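Workshop Tips: Living With an Automated Line

I've been in the same packaging shop long enough to remember when every carton got folded by hand, and I mean every single one. Then in May we got the Broltix line, and my job went from folding and taping to walking, looking, listening and pushing the occasional button. A few people have written to ask how the switch went and what I'd pass along, so I've pulled together the things that have made my shifts easier. Some are tiny. Take what you like!

Learn the panel before you learn the machine. I did it backwards and spent my first week staring at the folding arms while the cabinet was telling me everything I needed (lamps, meter, all of it). Now I start at the cabinet, coffee left on the bench, and I go left door first, then right door. Same order every shift, so my eyes know what a normal morning looks like.

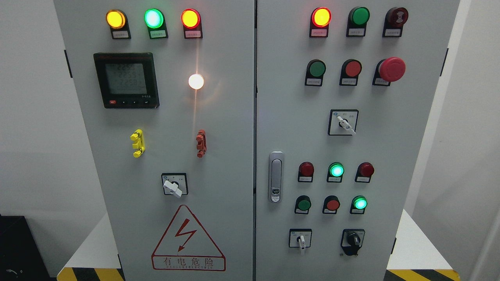

Write down your normal. I keep a cheap spiral notebook on a string and jot the voltage at start-up, who's on, and anything that sounded funny. It takes less than a minute. When the electrician comes by, he heads for the notebook before he even says hello, and I've stopped trying to describe a noise from last month out of my own head. Pencil works better than pen if your hands are dusty.

Put your own words on things. Our labels are printed so small that half the crew can't read them without glasses, so we made a big cheat sheet with a drawing of both doors and plain names for every button. "Start the belt." "Quiet the buzzer." It's taped to the wall at eye level, and the new folks use it for a couple of weeks and then forget it's there. Don't tape anything onto the doors themselves, and keep the warning sign clear.

Show everyone the emergency stop on day one, and let them press it. With the line running empty and the supervisor standing there, have each person walk up and smack it. People are shy about that button! They think they'll break something or get yelled at for the lost time. After they've done it once they'll do it when it counts. Then show them the restart, slowly, twice.

Leave the inside of the cabinet alone. I'm handy, I've rewired lamps at home, and I still don't open those doors. The key stays with the electrician. If a lamp's out or a reading looks off, I write it down and call.

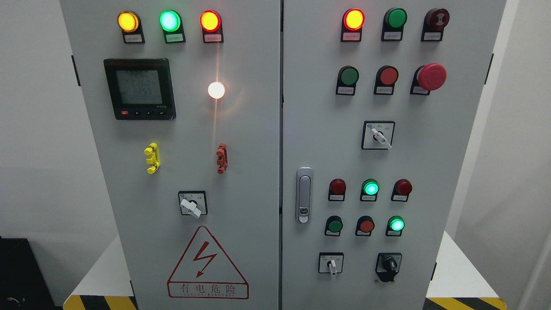

Posted by the Second Shift Tinkerer

Now for the people part, which I get asked about more than the buttons. We used to fold 525 cartons on a good shift with 4 of us at the table, and the line does 800 before lunch without breathing hard. Yes, we were worried. I lost sleep over it. What happened in our shop is that the four of us got moved around – one to shipping, one to the Claver labeler, and two of us stayed to mind the line. My wrists are thankful. My feet, less so, so get a good rubber mat and rotate your shoes.

I do miss the talking. Folding by hand, you chatted all day long, and now we're spread out with ear protection on. We fixed a bit of that by taking our break together at the old table, which I begged them to keep. If your shop is about to automate, ask early where people are going to sit down together, and ask who gets trained on faults. I'd push for everybody. Our first plan had one trained person per shift, and the one time she was out sick we stood waiting about 51 minutes for a phone call back.

A few odds and ends:

Wipe the panel with a dry microfiber cloth, no spray.

Keep the floor in front of the cabinet clear, pallets included. We marked ours off so people stop parking carts there.

Gloves off for the small buttons, back on before you touch cartons.

If the buzzer goes, look at the lamps first and silence it second. I used to do it the other way and then couldn't remember what had been lit.

Next time I'll get into cleaning glue off the guide rails, which has been my whole life lately. Warm water and a plastic scraper so far, with the line locked out, but I'm open to better ideas.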